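Status: working draft, third pass. Comments to Zoriana Dovhaniuk, complaints to Pylyp Ivanyshyn.

# Villamow bench rules

These are the house rules for two-arm tabletop work on the Villamow bench, plus notes on how the recordings are labelled. They replace the Rutach checklist, which ran to 17 points and was ticked in full on days when half of it hadn't been done. I have the sheets.

I don't think a set of rules makes a bench safe or a dataset good. A short set that people follow might make both a bit less bad.

## What the rules cover

- Work where both arms are powered, even if only one of them moves
- Setting out and clearing the table
- Recording, labelling and throwing away episodes

They don't cover the Hrytsenko cell, which has its own fence and its own paperwork. Please stop copying clauses from one to the other. A rule about gate switches means nothing on a bench that hasn't got a gate.

## On "compliant"

Don't write that word in a commit message. The published standards for industrial robots are worth reading and we have read them, but reading isn't an assessment. Three walls and a table edge are not a safeguard in any sense an inspector would accept. The walls keep objects from rolling off and stop people leaning in from the sides. The front is open, and the front is where people stand.

The same goes for "collaborative". An arm that moves slowly can still trap a finger against a table, and a gripper doesn't care what the brochure called it.

## Bench rules

1. One operator has the stop within reach. Reach means an arm's length, seated.
2. Hands stay out while either arm is enabled. Resetting an object counts as hands in.
3. The idle arm is parked on its own side before the other one starts. If the task needs both, say so in the task sheet.
4. Cables are checked through the full travel of each joint at the start of a session, and again after any change to the ties.
5. Bags, cloth and anything else with handles or loops get a slow first run. Fingers snag in loops, and the force reading is a poor guide to when.
6. Nothing goes on the table that isn't in the task sheet, or else it gets added to the sheet before recording.

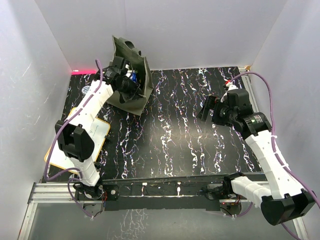
Rule 5 is the one people argue with. The case against it is that a slow run costs time and usually shows nothing, and both parts are true. I'd still keep it. Soft containers change shape when they're touched, so the path that was clear on the last run may not be clear on this one, and planning software that treats a bag as a box will be confidently wrong.

Rule 3 was loosened in May and tightened again by Pylyp. The loose version said "parked somewhere sensible".

## Labels

Each episode gets one outcome: `done`, `partial`, `failed` or `void`. `void` is for faults in the recording, such as a dropped stream. It is not for embarrassing failures – we found 9 of those filed as `void` and moved them back.

Outcome is judged from the whole episode. A still of a gripper at the mouth of a bag tells you nothing about whether the item went in, came out or stayed where it was, so single frames must not be used to settle a disputed label.

The set holds over 4000 episodes. Please don't quote that as a measure of quality. Many are near repeats, all come from one bench, and a model that does well on them has shown that it does well on them.

## Known problems

- The Fleltodier export drops the operator note if it contains a comma. Use full stops.
- Task sheets from before the rename still say "Rutach" in the header.
- Rule 4 has no record attached to it, so we can't show that it's followed. Zoriana wants a signed line per session. I expect we'd get signatures.

## Changing a rule

Open an issue, say what went wrong or nearly did, and propose the wording. "Best practice" on its own isn't a reason – link to whose practice, and on what sort of machine. Changes need a yes from Pylyp or Zoriana, and from someone who has used the bench that month.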